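From: Archana Pal
To: Packing Operations list
Date: 17/10/2023
Subject: Re: Tray loading and the reassignment of line staff

Dear colleagues,

I am replying to Kojo Laryea's message of last week on behalf of the Operations Office. His questions are quoted so that those who joined the list recently can follow them.
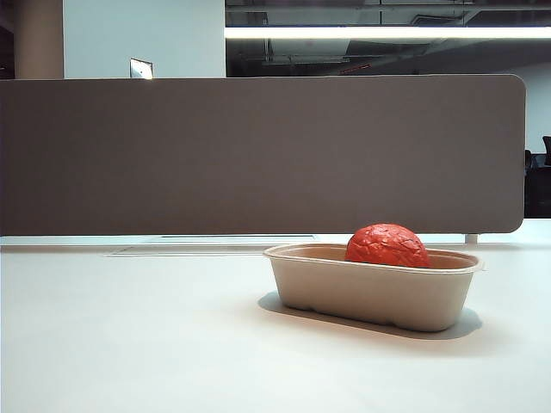
Ball and molded tray, tabletop work:

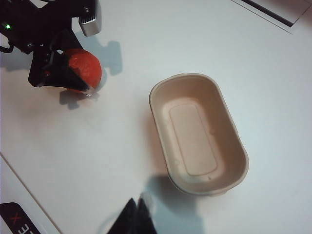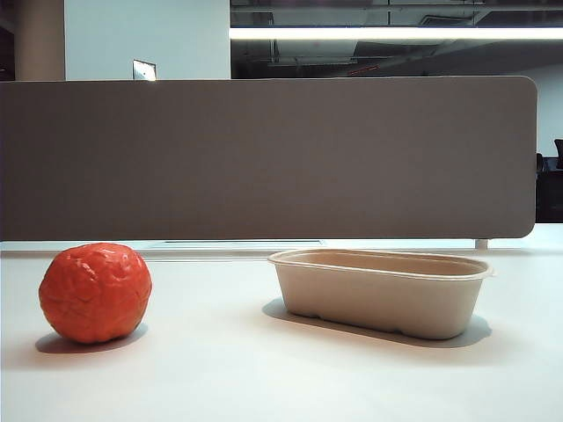

The tabletop work concerns one motion only, placing a single round item in a single tray. Sealing, labeling and inspection are outside the present phase and remain staffed as they are now.

> On behalf of the second shift at Bunen, I would ask the Office to state in writing:
>
> 1. whether any of the 30 tray loading positions will be removed when the arms are introduced;
> 2. who will be responsible when an arm stops during a run;
> 3. whether the hourly target of 700 trays will be raised.
>
> Several of us have loaded trays by hand for many years and would prefer to hear this from the Office before we hear it from Trudberg.
>
> Kojo Laryea

On the first point, no position will be removed during the current agreement. Nine positions will be redefined as line attendant, at the same grade and on the same shift pattern. Staff who do not wish to apply may stay in manual loading, which continues for the Preda range and for all mixed orders.

On the second point, the attendant on duty may stop an arm at any time and need not seek approval. Restarting it is reserved to the maintenance group under Takeshi Kamata. A stoppage will not be entered against an individual's record.

On the third point, the target is unchanged. Any revision would go through the usual consultation, and I have asked Ekow Appiah to confirm this separately to the shift representatives.

Attendant training consists of four sessions held in paid hours. Adwoa Quartey is keeping the sign-up list and needs names by the end of October. Please give your shift and your present station. Night shift staff should also say whether they can attend in the afternoon, as the room is not available after six.

The written procedure for tray jams is still in draft. Comments on section 3, in particular the distance to be kept from a moving arm, should be sent to Mr. Kamata directly and not to this list.

Archana Pal
Operations Office, Trudberg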